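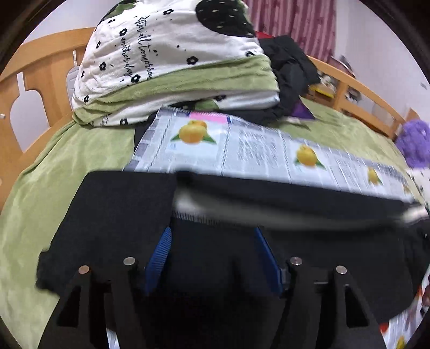 Visit report, Vevach manipulation lab, Plustville. 24 June 2018.

The group works on one question: how far a policy for handling clothes can get on demonstrations recorded with a hand-held gripper and no robot present. Rommel Marquez, who runs the recording side, gave the tour and answered most of the questions. The other half of the project, at Starkport, does the training and owns the arm. We did not see the arm.

Their earlier set was recorded on a bare table. It had 1592 demonstrations, all of single garments on a plain gray mat, and the policy trained on it did well on that mat. On a made bed it scored 5 successful grasps in 100 trials. Marquez put most of the failures down to segmentation – the policy closed on folds in the bedding or on the printed pattern of a sheet.

The new set is recorded on beds, with other cloth left lying nearby. Dark items are over-represented on purpose. A black sock gives the wrist camera very little texture to work with, and black fabric held between black gripper plates is worse.
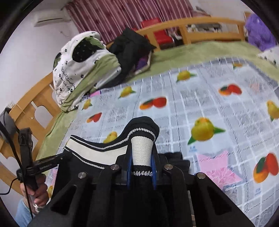 With the bed recordings added, the same network reached 67 out of 100 on the same test. The demonstrations are cut at gripper closure and again at release, and only the approach and the first part of the lift are used for training. Fast motions stay in, blur included. An April run with the blurred segments filtered out scored lower, but that run also had less data, so I would not read much into it.

Two points were left open. Finger width is recorded but force is not, and the group has no good account of slips on stretchy knits. The test beds were also made up by the people who recorded the data. Meléndez asked for a repeat with bedding neither site has handled – Marquez agreed but gave no schedule.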